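Reading the Walls at Disunley

Disunley Tower stands on a low spur above the Makori river, 25 feet over the summer water level. It is a rectangular tower house of three stories with a later stair turret on the north side. Most of the south wall fell after the roof was removed, and the stone was taken for field walls at Plarkley, a mile downstream.

The masonry falls into 2 phases. The lower courses are large, uncut river boulders set in a coarse lime mortar with shell in it. Above the first floor the stone changes to split slabs, laid flat and packed with small chips. The join runs level on the west and north sides but steps down at the northeast corner, where an earlier wall seems to have been cut back to take the turret.

The Ungate

The name belongs to a blocked opening in the east wall, 127 inches above the present ground. Local accounts treat it as a door for prisoners. The sill tells a plainer story. It has two square sockets, each deep enough to hold a beam end, and the inner face is rebated for a door that opened inward. An outside timber stair or landing would fit both features. Entry at this height was normal for the type, and the ground-level door on the west side was probably cut later, once defense mattered less than moving barrels.

The blocking is rubble in clay, with no lime. It can't be dated by its mortar, and no record of the work survives.
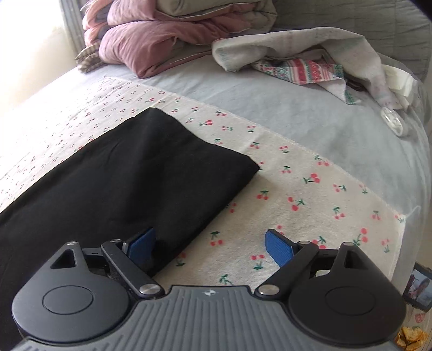 Floors and Roof

The first floor rested on a stone vault, of which the north springing remains. The second floor was timber. Its joist holes are uneven in spacing, closer together toward the hearth, where the load was greater. The turret stair rises clockwise and keeps 243 inches of its height before the treads break off.

Access

The path from the Plarkley road is steep and floods near the ford in winter. The interior is open as far as the vault. The turret is closed above the sixth step.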